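Custcombe Home Help > Kitchen > Electric and Radiant Ranges

Glass top burner cycles on and off, pan never holds a steady heat

Posted by dwell_time
2024-04-22
906 views

I moved into a rental with a smooth glass cooktop after years of cooking on coil burners. The front right burner glows red, goes dark, glows red again. On a medium setting it is dark more than it is lit. I timed it with a stopwatch and got 38 seconds from the start of one glow to the start of the next. The other burners do the same thing at different intervals.

My landlord says this is normal. My brother-in-law says the switch is going bad and wants to replace it. I would like to know which of them is right before anyone takes the range apart.

Further details, in case they matter:

The range is a Branell, freestanding, 240 volt, plugged into its own outlet. The model plate is behind the drawer and partly scratched off. All burners reach full red on the high setting. Nothing trips the breaker. I mostly use a carbon steel pan that I brought with me from the old place. It has a slight hump in the middle. Eggs cook at the edge and stay runny in the center, and onions do the opposite of whatever I want. Water for pasta boils, but slowly.

Is cycling normal, and if so, how is anyone supposed to simmer on this thing?

3 replies, sorted by votes

Cyprian Sadowski
Member, Electric and Radiant Ranges

Cycling is normal. Your landlord is right about that part. The uneven cooking is a separate matter and comes mostly from the pan.

How the control works

A radiant burner is a ribbon of resistance wire in an insulated dish under the glass. On most ranges it has one power level, full. The knob does not reduce the voltage. It sets how long the ribbon stays energized in each cycle. The part behind the knob is usually called an infinite switch. Inside it, a small heater warms a bimetal strip, the strip bends and opens the contacts, cools, and closes them again. Turning the knob changes the tension on the strip, and with it the share of time the contacts spend closed.

The old coil burners worked the same way. A coil is a heavy piece of metal that stays warm between pulses, and it changes color slowly, so you did not see it. The ribbon under glass lights up and goes dark in a few seconds.

There is also a limiter, a thin rod across the burner that opens the circuit if the glass gets too hot. It can cut in even on high, especially with an empty pan or one that doesn't sit flat. If your burner goes dark on high, that is the limiter and you leave it alone.

When the switch is bad

A failed infinite switch usually shows one of these:

The burner stays on full at every setting.
The burner does not come on at all, and the other burners work.
The burner stays on with the knob at off. Cut the breaker and do not use the range.
The knob has to be held in a certain position to get heat.

None of those match your post. Different intervals on different burners don't mean anything. The switches are mechanical parts with a wide tolerance, and a large burner often has a different switch from a small one.

What to do about the pan

Lay a straight metal ruler across the bottom of the pan, upside down, cold. Look for light under the ruler. Turn the ruler a quarter turn and look again. A pan that humps toward the glass rocks and touches in the middle only. A pan that humps up into the food touches at the rim only, and oil runs to the edge. Your eggs sound like the second kind.

A gas flame doesn't care about any of this, and a coil will sag a little to meet the pan. Glass won't do either. Heat crosses an air gap poorly.

The same goes for holding a pan up off the glass while it cooks. With the pan tilted or lifted, most of the heat goes into the room. Toss or pour quickly and set it back down.

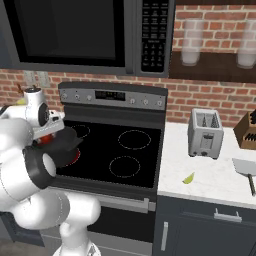 Matching the pan to the burner

Measure the flat part of the base, not the rim. It should be within an inch of the printed circle. A wide pan on a small circle gives you a hot disk in the middle and a cool ring outside it. A small pan on a large circle heats the handle and wastes power.

For simmering, use something with a thick base. A Walczak disk-bottom saucepan or anything of similar weight will average out the cycles. Thin pans follow every pulse. Bring the pot to a boil, turn down to the lowest mark, and wait ten minutes before you adjust again. The glass holds heat and lags behind the knob.

Votes: 197

tallowbench

Agree with the above on cycling. One addition, check the outlet voltage if the boil is really slow. Apartments are often fed 208 instead of 240 and a burner rated for 240 makes only three quarters of its power there. It's not a fault and you can't fix it from the range. Your landlord or the electric company can tell you what the building has. Mine was 208 and I spent most of July blaming the burners.

Don't let anybody work on it plugged in. The contacts can be open and one leg is still live.

Votes: 38

vovier_owner

get induction. I replaced mine with a Vovier and never looked back, boils in no time

Votes: 2

Comments on this reply

dwell_time: It's a rental.

vovier_owner: portable one then. check if your pans stick to a magnet first

dwell_time: The carbon steel does. I put the ruler on it and there is a clear gap in the center, so I have ordered a flat one and called off the brother-in-law. Will ask about the 208.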